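Trakeck Workshop Forum > Layout, Marking and Measuring
Thread: Masking tape residue and line accuracy on large grids

fudley_bench
Posted May 2019

I need to lay out a square grid on a work surface for sorting and cutting pattern pieces. The surface is painted MDF, matte finish, two coats. The grid stays down for several weeks at a time, then comes up and goes back at a different spacing. I have been using ordinary blue masking tape and I have two problems.

First, residue. After 34 days the adhesive stayed on the paint along most of the length. Mineral spirits took it off but dulled the finish.

Second, drift. I mark both ends, stretch the tape between the marks, and press it down. The middle of the run ends up off the line. On the longest run the error was 4 mm, enough to make the cells useless as a reference for cutting.

What tape are people using, and how do you keep it straight without snapping a chalk line first? Chalk gets into the fabric. 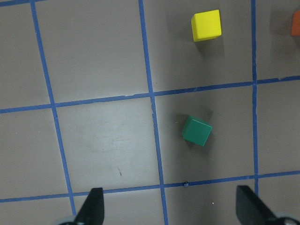

The spacing I use most is 9 inches, center to center. I measure each line from the previous one with a steel rule. I can post the measurements if they are of use.

landeg_m
Reply 1

Your drift has two separate causes and you should treat them separately.

Measuring each line from the previous one accumulates error. If you are off by half a millimeter per line and always in the same direction, you will see it by the far side of the table. Hook a tape measure on one edge, leave it there, and mark every position from that one zero. Do the same on the opposite edge. Do not move the tape measure between marks.

The bow in the middle comes from stretching. Crepe paper tape elongates under tension, and it does not elongate evenly across its width. Once one side has stretched more than the other, the strip wants to curve. Pull only enough to take the slack out.

For residue, blue painter's tape. Check the clean removal rating on the core or the wrapper and stay well inside it.

Subira Barasa
Reply 2

Agree on the single zero. Disagree that painter's tape solves the residue. The removal rating assumes indoor temperatures and no direct sun. I had a 14-day tape leave a full line of adhesive on a bench by a south window after 2 days. The same roll came off clean on the other side of the shop.

Also, tape width matters more than people think. If you work to the centerline of a one-inch tape you are guessing at where the center is. Work to an edge. Pick the left edge for every vertical and the lower edge for every horizontal, and write that down somewhere so the next person uses the same edges.

trirken_old
Reply 3

I would not tape the surface at all. Scribe it or draw it. A fine permanent marker under a coat of clear varnish lasts for years.

fudley_bench
Reply 4

Scribing is out. The spacing changes. I said so in the first post.

To Subira: the bench does get sun in the afternoon, from the west. That may account for the residue being worse on one end. I had put it down to the paint.

Mared Gethin
Reply 5

Cover the bench and tape the cover. I use brown kraft paper from a roll, the heavy grade sold for floor protection. Pull it tight, fasten it to the underside of the bench, then lay the grid on the paper. When the spacing changes you throw out the paper and the tape together and the adhesive never touches the paint.

Notes from doing this since November:

Let the paper sit unrolled overnight before fastening. It takes up moisture and grows slightly, more across the roll than along it. If you tape it straight off the roll you get ripples between the lines.

Do not try to lift and reposition tape on kraft. It takes the top fibers with it and will not stick a second time. Mark first, in pencil, and lay each strip once.

Burnish with a plastic scraper. Finger pressure is uneven and the edges lift first where the strips cross.

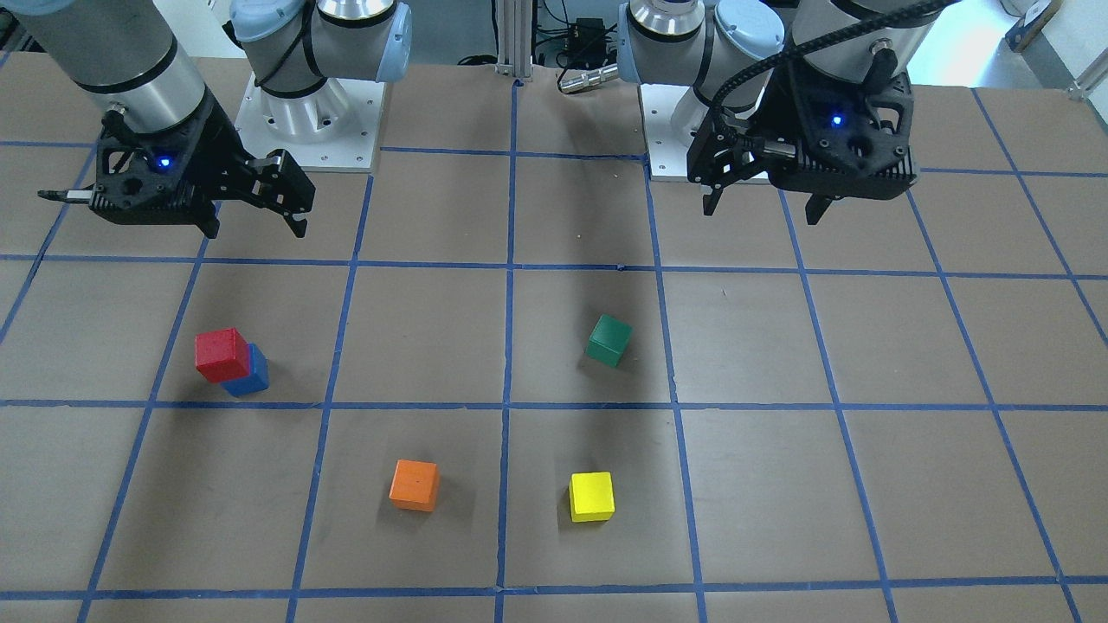
Cost is low enough that I do not bother saving the old sheet. The one drawback is that rotary cutters go straight through it, so you still need a mat on top for cutting.

landeg_m
Reply 6

Paper moves with humidity. You have swapped an adhesive problem for a dimensional one. For sorting, fine. For a cutting reference, no.

Mared Gethin
Reply 7

I measured mine before replying. Corner to corner, both diagonals, on a dry day and again after a week of rain. The difference was under 2 mm, and both diagonals moved by nearly the same amount, so the grid stayed square. If the work needs better than that, tape is the wrong material to begin with. The edge of a crepe tape is not a precision edge on any surface.

landeg_m
Reply 8

What size bench? Without the length that figure means very little.

Mared Gethin
Reply 9

4 feet by 8. Paper fastened on all sides, which restrains it a good deal. I would expect worse from a loose sheet.

Subira Barasa
Reply 10

The diagonal check is worth doing whatever surface you use. Equal edge marks do not guarantee square corners. If the diagonals differ, shift all the marks on one edge in the same direction by the same amount and check again before any tape goes down.

One more on straightness – lay the roll down at the far mark, walk it back to the near mark with the tape held just above the surface, sight along it, then lower it from the far end toward you. Pressing both ends and then the middle is what gives you the bow.

trirken_old
Reply 11

Or use a straightedge. An eight-foot drywall rule is cheap. Clamp it on the marks and run the tape against it.

fudley_bench
Reply 12

I have a six-foot level but nothing longer. I will borrow a straightedge for the long runs.

Plan for now: kraft paper over the MDF, one zero per edge, diagonals checked, tape laid to the left and lower edges. I will keep the mat for cutting and use the grid for sorting only. Does anyone know whether the floor protection paper comes wider than 36 inches? My bench is 48 across and I would like to avoid a seam.

Mared Gethin
Reply 13

It does, but check the core length before ordering if you plan to hang it on a wall dispenser. Otherwise run two widths with the overlap under a tape line. The seam holds flat that way.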